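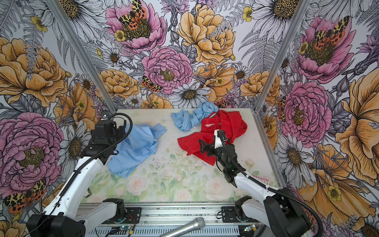
Director's cut of Cistow: which version should I watch first?

Posted by Jozefína Urban in Film and Television

I have only just got hold of Cistow on disc and there are two versions in the box. One is the cinema release and the other says director's cut, which is 30 minutes longer. I know Kopecký normally writes his own films and this was the first one he directed as well, and I read that he fell out with the producers over the ending. I don't want to know what the ending is. I would just like to know which one to put on first, and whether the longer one is worth the extra time. I am watching it with my mother, who gets bored with slow films.

3 replies

Miloslav Kubíček
Watch the cinema version first. The director's cut puts back a long hospital section near the start, and it gives away who the sister is much too early. In the cinema version you find that out when the main character does, and the scene on the ferry works better for it.

The ending is different in the two versions but only by one scene. The dispute was mostly over the music. Kopecký wanted no music at all over the last few minutes and the producers put a song on it. The director's cut takes the song off again.

If your mother doesn't like slow films, stick to the cinema version with her and watch the other one on your own later. Check the subtitles before you start. On my copy the director's cut had them switched off by default and the menu is hard to read. You have to go into Setup and then Languages, and the setting is lost if you go back to the main menu.

lakel49
directors cut. always directors cut

Mukano
I disagree a bit with Miloslav. The hospital section is the best acting in the film and I would have been sorry to miss it. It is slow, though. I saw the cinema release when it came out in July and thought the brother's part made no sense, and the long version does explain why he sells the house.

Either way, skip the making-of until you have seen the film. It shows the last scene in the first 4 minutes.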